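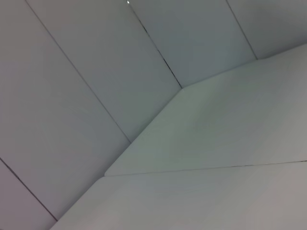 Pale panels and dark seams, up close.

I'm Stefaniia, and I run Mangubat, a small secondhand clothing shop. I need a part-time helper starting in September! You'd sort donations, fold, price and chat with whoever wanders in – mornings only, 8:30 to noon. Pay is $47 a shift, plus 30 percent off anything you take home.
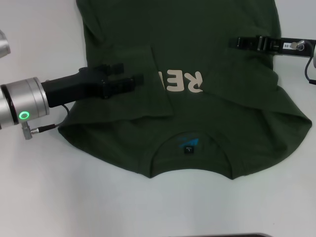 Dark green tee with big pale letters.

You don't need shop experience, but you should like old T-shirts as much as I do (a lot).
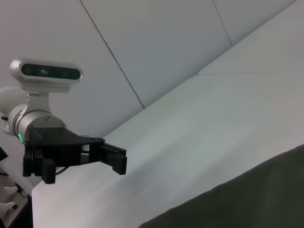
Edivaldo Barbosa will train you for your first few shifts, and he's very patient. Drop me a note at the counter with your name and the mornings you can work – I'd love to meet you!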